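# Comparing Two Finger Pads on a Hand-Held Gripper

Project report, Vira Savchuk and Edvin Tveit
Supervisor: Carmela Piras

## Background

Our department has two hand-held grippers of the same model, bought for collecting demonstrations. Both came with smooth pads. Students in last year's group complained that pens and other thin objects rolled out of the grip, so we were asked to test a textured pad and say if the lab should switch.

We compared:

- **Pad A:** smooth, supplied with the gripper
- **Pad B:** blue, with a diamond pattern on the grip face, ordered from Pellegrini

The fingers, linkage and camera were the same for both. Changing a set of pads took us 10 minutes the first time and much less after that.

## Method

We started on a bench in the lab in May, but the bench was too tidy to tell us much. Both pads picked up single objects with no trouble. We moved to ordinary tables in homes, with the cloth left on and whatever was lying there left in place.

One attempt meant closing the gripper on an object, lifting it clear of the table, holding it still and setting it down. We marked an attempt as failed if the object slipped, turned in the grip or brought something else up with it. Vira did the gripping for all of the home attempts and Edvin kept the log. We did 44 attempts with each pad, using the same list of objects in the same order.

The camera recorded the whole time. After trimming we had 3,244 frames with the fingers and the object both in view, and we used these to check the log. Two entries were changed after checking.

## Results

Pad B held in 77 percent of its attempts. Pad A did worse, mostly on pencils and markers. On soft objects such as cloth and crumpled bags we saw no real difference.

Three things came up that we hadn't planned to measure:

1. Pad B catches on tablecloths. If the fingers are too low when they close, the pattern drags the fabric along with the object.
2. A bundle of pencils is much harder than a single pencil. Both pads tended to take two or three and push the rest away.
3. Fast moves between objects blur the picture at the sides. Slowing down at the start of each reach helped more than changing the exposure.

Table clutter also affected the approach. With the fingers fully open there often wasn't room to come down on one object without touching its neighbor - we had to tilt the gripper and come in from the side.

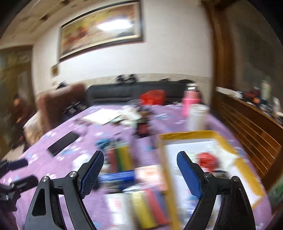

Mikkel Snorradóttir read our draft and asked why we had changed only the pads, when a narrower finger might have fixed the pencil problem and the clutter problem together. We think this is fair. We had no narrow fingers to try and printing a set would have taken us past the deadline.

## Limits

Only one person did the gripping, so the numbers include her habits. The pads were new, and we don't know how the pattern wears. We also didn't measure closing force, and a harder squeeze may explain part of the result.

## Recommendation

Fit Pad B to one of the two grippers and keep the smooth pads on the other for work on cloth. The next group should repeat the pencil attempts with a second operator. The log sheets and spare screws are in the drawer under the printer.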